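Zarnuldale Kitchen Letter
Last updated 1/4/26
4 min read
Print this page | E-mail this page

Do you need a special towel for plates?

The claim came in with the Dilley spring list, and it's a big one for a piece of cotton. A terry towel, it says, will dry a dinner plate in one pass, leave no lint, and be gentle enough for metallic trim. It also says that you'll want 30 of them, in assorted colors, to "retire" the old drawer. I have been drying plates with whatever was nearest since I had a kitchen, so I read this with my eyebrows up.

Terry soaks up water. Fine. Those little loops give it more surface than a flat weave, and that's why bath towels are made that way. I don't think that settles the matter for dishes. A loop that picks up water can also catch on a chipped rim or the tines of a fork, and one pulled loop on a kitchen towel tends to be followed by several more. The flat woven band near the hem has no loops at all, and I'd bet most people have never given it a thought. For the rim of a plate it may be the best part of the whole towel.

Mustard is the color I went for, partly because the list calls it "stain-proof." It can't be. A yellow towel hides turmeric and mustard very well and coffee hardly at all, and hiding a stain is a cheaper trick than resisting one. I do like the color next to pale plates, though, and I'll give them that.

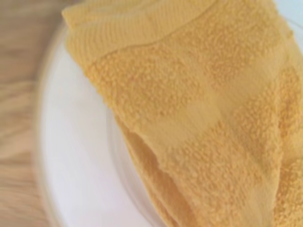
Looped pile, with the flat border running above it. 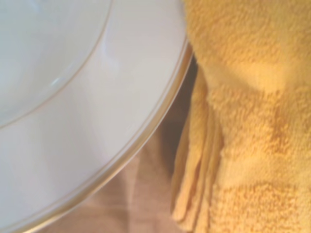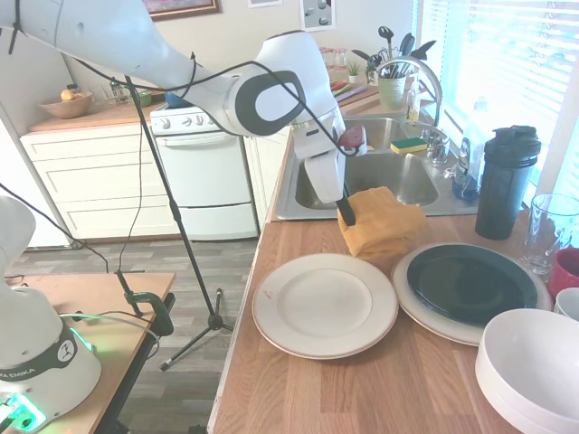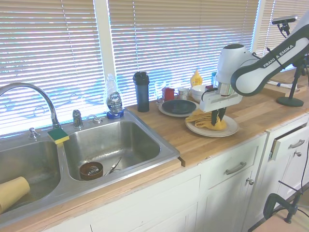

T. Jarero

The gold trim is where I'd slow down. Plates with a metallic line around the well and another at the edge are lovely, and they make people nervous, and nervous people buy towels. But I've never seen a soft towel of any kind do much to a trim. What wears it off, in my house, is the green side of the sponge. Second is stacking, plate foot on plate face, with nothing in between. If your good plates are looking tired, look at how you wash them and how you put them away before you order new linens.

A folded towel between two plates is a decent idea, by the way, and you can do it with one you already own. Fold it thin. A thick wad of terry under a heavy stack makes the whole pile rock.

As for lint, every new terry towel I've had shed on its first outing, whatever the label said. Black or dark gray plates show it at once. White bowls let you pretend. Wash new towels twice on their own before they go near a glass, skip the fabric softener, and try again. Softener is the thing I would blame first when a towel pushes water around and won't take it up. The Dilley list recommends its own softener on the same page, which I found a little rich.

Then there's the one-pass business. Anyone can dry one plate in one pass. Do a full sink after a family dinner and see how the towel feels by the time you reach the serving dish. I use two: one for plates and bowls, one for glasses, and the glass one is plain flat cotton. Terry leaves a blur on a drinking glass that I then spend longer buffing than I saved. Maybe you're better at it.

A reader on the Valente side of town wrote to say she owns 46 kitchen towels and uses the same five. I believe her. Mine live in one drawer and the bottom layer has not moved since last April. So no, I can't see my way to 30 more. Two or three good terry towels, a couple of flat ones, and something ragged for the floor would carry most kitchens.

If you still want to try one, buy a single towel and give it a month. Keep it off the hot stove and away from the sink edge, where it soaks up every drip off the faucet and then sits there smelling. Hang it open. A towel left in a folded lump on the counter stays damp in the middle whatever it's made of.

Next time: the 143 replies to the question about wooden countertops and oil. Most of you disagree with me, and several of you wrote in capitals. I'm reading them all.

Print this page | E-mail this page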